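Six weeks with the Torvik arm

I should say up front that I paid for this thing myself, which will explain the tone.

The Torvik is a tabletop robot arm for people who don't own a factory. It was $700 on the Castlow site when I first put it in my cart, and $829 by the time I had talked myself into it. I've decided to call the difference a thinking fee. For the money you get the arm, the Plovar gripper, a power brick the size of a meatloaf, two clamps for the edge of a table, and a year of Stila, the software you teach it with. After the year, Stila goes to a monthly plan. The price of the monthly plan is on a page I had to search for.

Putting it together took one evening. The manual is good until you reach the cable for the gripper, where it turns into a single drawing and an arrow. I had it in backward, and the gripper opened when told to close and closed when told to open. For a while I thought that was a settings problem and went through every menu in Stila looking for a box to uncheck. If yours does this, it's the cable. Flip it over.

Teaching is the part the ads are about, and it's the part I like best. You hold down a button, push the arm through the job with your own hand, let go, and it plays your motion back to you. Seeing your own movements come back is a little humbling. I hesitate before picking things up, and now so does my robot. You can smooth this out in Stila by dragging a slider labeled Confidence, and I'll leave that alone.

What it does well: picking up something from the same place every time and putting it down in another same place. Pens into a cup. Dry pasta boxes from left to right. It did the pasta boxes all through August while I drank coffee and told myself I was testing. The motors are quieter than my fridge and the base stays put if you tighten the clamps more than feels polite.

What it does badly: anything where the object is a finger's width away from where you taught it. There is a "find it" mode that is meant to fix this. In my house find it mode works in the late morning, when the light is even, and gets strange ideas by 4 p.m. I wrote to Castlow support about it and they told me to avoid shiny surfaces. I live in a place with shiny surfaces. I have a counter, for one.

The Plovar gripper deserves its own paragraph. The fingers are open frames instead of solid blocks, and they hold odd shapes better than I expected. Soft things are fine. Light things are fine. Anything smooth and heavy slides out in a slow, dignified way that gives you plenty of time to get there and still miss it. The box says the fingers are good for 1000 hours before you should replace them. I have no way to check that and, at the rate I use the thing, I'd be leaving the answer to my heirs. Spare fingers are sold in pairs, and are back-ordered.

Stila itself is fine. It saves your routines by date instead of by name unless you change that, so I have a long list of dates and no idea which of them is pasta. It also wants to update every time you open it. The updates are small and seem to be mostly about the color of the buttons.

Would I buy it again? At the first price, yes, and I'd be smug about it. At what I paid, I'd want the software thrown in for longer than a year. If you have a job that needs doing for real, do it yourself and save the table space. If you want to spend your evenings nudging a machine toward a chore you could finish in a few seconds, this is a very nice way to do it, and I mean that as praise.
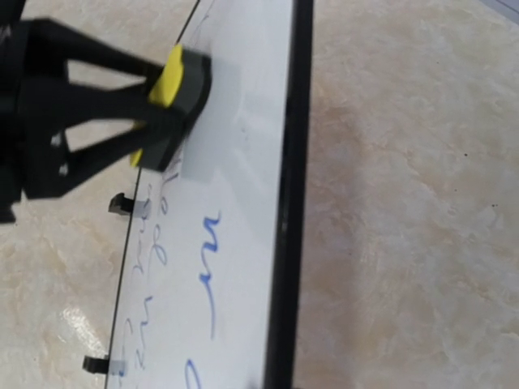 Wiping a whiteboard is the chore I keep coming back to, and the one I'd try in your first week if you get one. It makes the arm hold an angle and press at the same time, and pressing is where you find out what your settings are worth. Too light and the eraser skates over the ink, too hard and the board goes for a walk. Mine is lying down on a marbled surface with its blue handwriting running along its length, and the eraser, the yellow and dark gray one, sits in the fingers at a slant. I've stopped correcting the slant. A flat grip looks better, but you have to teach the whole wrist over again to get it, and I had already named this routine. Next I want to try a slower wipe with shorter strokes, once Stila is done updating.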